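Home | Journal | Current Issue | Archive | Search
Print this article | E-mail this article

4.2 Fiber loss in household washing of pile fabrics

The second part of the study examined how washing at home affects the pile of soft toys and throws. Chowdary and Annamalai collected 50 used items from families in Utby and Renaud, all of them white or light gray. Each item was washed at a low setting and dried flat, and the fibers caught in the filter bag were weighed after every cycle. The procedure followed the one set out in Section 3, with one change – the rinse was extended to 18 minutes to limit detergent residue, which had raised the filter weights in the pilot.

Losses were highest in the first 2 cycles and fell steadily after that. Items with a short, dense pile shed less than those with a long pile, a result in line with the Plandach trials. Age had little effect. Older items that had been washed often before the study gave low readings from the start, and their pile was judged by hand to be firmer near the seams.

Surface wear was harder to measure. Matting does not appear evenly over a rounded body, and a single reading can miss it. Pile that is pressed down or turned also looks darker than the pile next to it (Figure 4), so color alone was not accepted as a sign of soiling. The full set of 1,545 readings is held in the Bovonus archive and may be requested from the authors.
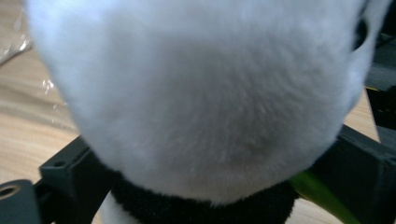 Figure 4. Short, dense pile on a white plush body, with faint shading in the lower part.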